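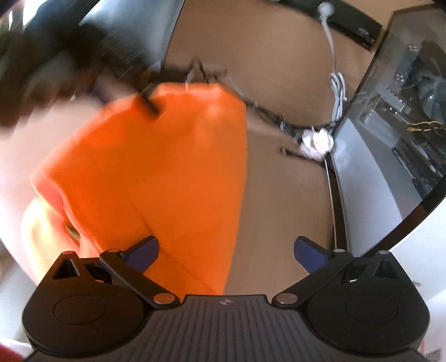 Comparing two grippers is mostly a matter of keeping everything else the same. This handout covers the second lab block, where each group runs the same set of grasps with two hand-held grippers and writes up which one they would put on the arm and why. Soft things are where the two will differ most, so the cloth trials come first. With a bundle like the orange one, the fingers go in slightly open and angled toward each other, and you have to decide which part of the cloth you are going for before you close. A fold gives the pads something to pinch. A smooth, stretched side gives them very little. Write down which one you chose.

The two grippers

Group sets are labeled Skingate and Lumus. Those are our names for the builds, and you will find them on the storage boxes. The Skingate set has a linkage on each side and pads that meet at the tips. The Lumus set has straight sliding jaws with flat faces. Both take the same battery and the same camera mount. Do not swap pads between sets. Afonso Amaral did this last term to see what would happen, and his group had to repeat the whole first session.

What changes with a linkage

In a sliding gripper the jaws stay parallel the whole way. In a linkage gripper the tips move along a curve, so the point where they meet may be a little forward or back of where you expect. On a rigid block you can often ignore this. On cloth you can't, as a small shift at the tips decides whether you catch one layer or three. Play in the pins adds to the shift. Before you start, hold the body still and push one tip sideways with a finger. If it moves more than 3 mm, tell Glória Carvalho and take another set.

Procedure

Each pair does 60 grasps per gripper. One person holds the gripper and the other places the object and keeps the log. Change places halfway through each gripper's run, and do it at the same count for both.

Start each grasp from the tape mark. Approach at a steady pace, close, lift to knee height, wait for a slow count of five, and put the object down. If your partner is steadying the object, they let go before the lift. A grasp where the hand was still on the cloth during the lift is logged as void and done again.

Log one of four results: held, slipped during lift, slipped during wait, missed. Please don't invent a fifth. If you are unsure between two, pick the worse one and add a note.

Camera check

The wrist camera has a very wide lens. Straight lines bend toward the edges of the view, and things near the edge look farther off than they are. Judge distance by the fingertips and the object only. Fast hand movements will blur indoors, including your partner's, so have them finish placing the object before you start recording. Fernanda Godinho's notes on exposure are in the course folder under Rebelo, with last year's files. Use her settings for both grippers and leave them alone.

Reading your results

Last year's groups ended up with 379 usable cloth grasps on the linkage set once the voids were taken out. You will have far fewer, so be modest about small gaps. A difference of two or three grasps between your grippers tells you very little. Look at where the failures fall. Slips during the wait usually point to grip force or pad surface, and misses point to the approach or to the tip path described earlier.

What to hand in

One log per gripper, one table of results, and a page of discussion. State the cloth target (fold, edge or smooth side) for every grasp. Recordings go in the shared folder before the April session. Questions about the log sheet go to Rosário Marinho.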